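Putcombe Hall – users' safety checklist, with comments

Print this page | E-mail this page

Checked by Tahira Shaikh, April 2018. Yeison Condori did the loft and the outside. Items are marked OK, WATCH or ACTION.

ENTRANCE AND CORRIDOR

1. Front doors open fully and stay open on the hook. OK.
Left-hand door drags a little at the bottom. It was planed last June and will want doing again before winter.

2. Fire exit signs lit. WATCH.
The one by the kitchen flickers when first switched on.

3. Mat flat and not curling. ACTION.
Curling at the car park end. Either tape it or take it up. Taped mats come loose here within a month, so my preference is to take it up.

4. Fire extinguishers in place, pins in, labels in date. OK.
The water one in the corridor was being used to prop the door. Moved back to its bracket and a note left for hirers.

MAIN ROOM

5. Floor clean, no lifted blocks. WATCH.
Two blocks near the stage steps move underfoot. They are level at present. Harkness have quoted for the repair and Yeison has the letter.

6. Tables: tops sound, edges smooth, nothing left to hang over the side. OK.
White tops all wiped down and checked for splits. Please lift tables, do not drag them. 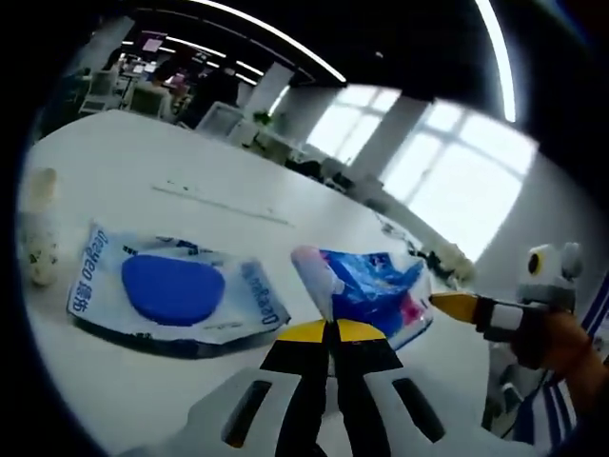
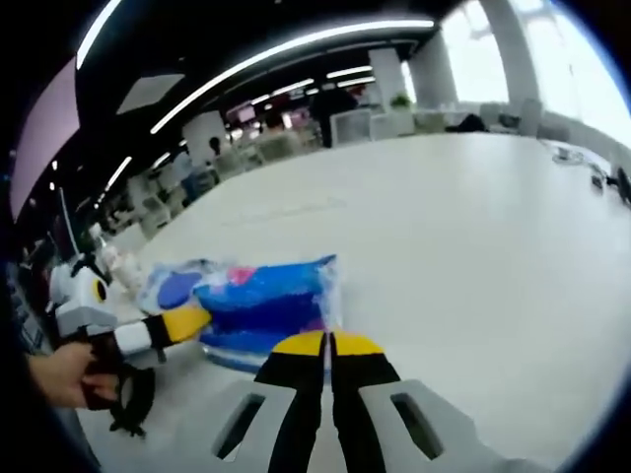

7. Folding table legs lock with a click. ACTION.
One has a worn catch and has been put at the back of the store with red tape on it. Do not bring it out. If a table is short for your booking, ask for the square one from the small room.

8. Chairs stacked no more than 4 high. ACTION.
Found stacked to the height of the window sill again. The dance class say they were like that when they arrived, and so do the people before them.

9. Extension leads uncoiled and away from walkways. OK.
The drum lead is rated at 3000 watts only when fully unwound. Two heaters on it is too much.

KITCHEN

10. Hot tap warning notice up. OK.

11. Fridge temperature written on the sheet. WATCH.
Several gaps in the sheet. Readings that are there look fine.

12. First aid box full. ACTION.
No large plasters and the burn dressings are past their date. A box of 100 assorted plasters is on order from Edari.

13. Knives in the drawer with the block, points down. OK.

LOFT AND OUTSIDE

14. Loft ladder catches hold. OK.
Yeison adds that the light switch is on the wrong side and you have to lean across the hatch for it. An electrician should look at this – I would not wait for the next check.

15. Gutters and downpipes. ACTION.
Blocked above the MacRitchie Road gate. Water has been coming down the wall and the path under it is green and slippery. Cone put out.

16. Outside light on the ramp. OK.
Timer still needs putting forward an hour.

Keys are back on hook 79. Anything marked ACTION should be dealt with before the hall is next let for a children's party.

2 comments | Share (4)

Related items
Hall booking conditions
How to turn the heating on
Small room: what is in the cupboard
Car park and ramp – winter gritting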